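Filed under: Household Goods > Clothing and Textile Donations
Last updated: 2024-06-14

Revised acceptance rules, Flallton depot

plelia_office
Members are advised that the Flallton depot will accept up to 40 bags per household each year under the revised rules. Clothing and bedding must be bagged separately. Bags that mix the two will be returned to the donor.

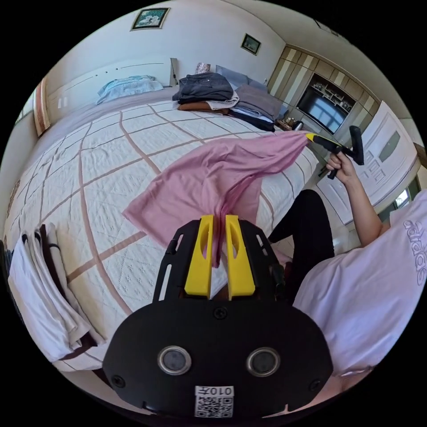
Lightweight garments remain the most difficult category to place. They tear easily in the baling press, and buyers pay little for them. A thin, soft item like the pink one shown should go in the clothing bag if it is a shirt or a scarf. Torn items of the same weight belong in the rag bin.

flallton_east
We object to the separate bagging rule. Our building sent 77 bags in January under the old system and received no complaint. The sorting was paid for by the depot, and the cost is now being passed to donors. 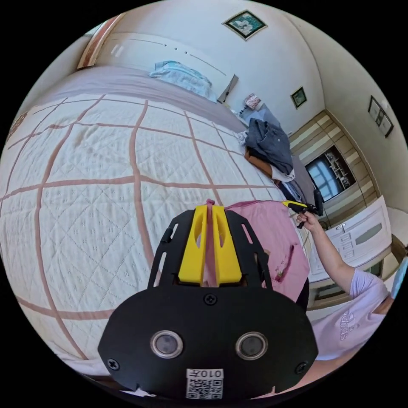

indlow_member
I must disagree with the previous post. The Indlow depot has required separate bags for several years, and pickups there run on time. Donors were given printed labels at the start, and I would ask that Plelia do the same.

flallton_east
Labels would be welcome. They do not address the question of cost.

plelia_office
The request for labels has been noted. A first order of 500 will be available at the front desk.
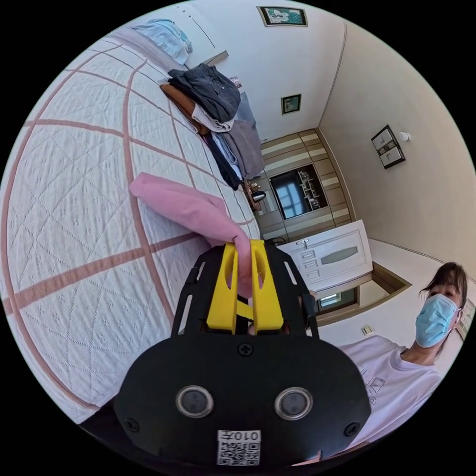 Photo: Kumarasinghe Textile Services

Donors may sort on any clean, flat surface, including a bed. Items should be folded loosely and must not be tied. Objections to the bagging rule may be submitted in writing to the Plelia office.

Related threads
Indlow depot: holiday hours
Are single socks accepted?
Pillows and comforters: current policy
Replacement bags, 400 in stock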